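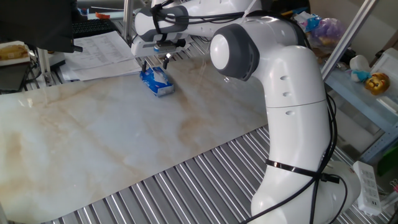
Are soft packs of tissues really cheaper than boxes?

Posted by Neltik, 08/12/2022

I keep being told that soft plastic packs are the sensible buy for a shared workroom. I have my doubts. The first tissue comes out fine, the next brings four friends, and the pack slides about on a smooth top. Ours is a marble-pattern one.
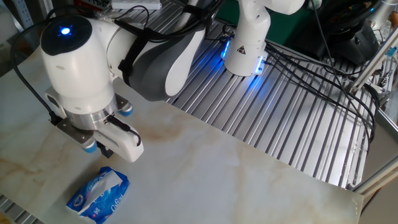

Blue soft pack, one tissue up.

Is there any real saving, or is it just less cardboard? The shop's sign says "better value" and gives no sheet count, which tells me plenty.

Wuller
266 posts

Depends on the sheets. I paid for 24 packs in April, thinking I'd been clever, and they were thinner than the boxed ones, so everyone took two. Work out the price per 1,000 sheets and check the ply before you believe any sign. As for sliding, a strip of double-sided tape underneath holds it – until the pack is half empty and goes floppy. 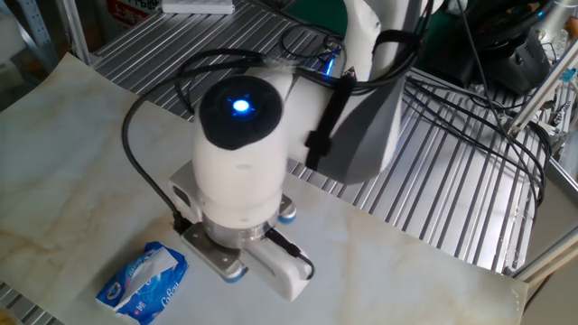
Testa
30 posts

just buy boxes

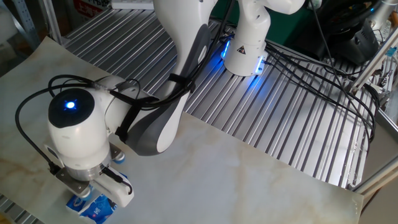
Trolavport

I don't agree that they always come out in clumps. Usually somebody has torn the opening too wide. Open it along the perforation only and pull the first tissue from the middle, flat to the table. I'm less sure about the tape, as it left a mark on my desk that took white spirit to shift. Try a shallow tray instead. Whether any of this saves money I couldn't say, and I wouldn't trust anyone who does without a receipt.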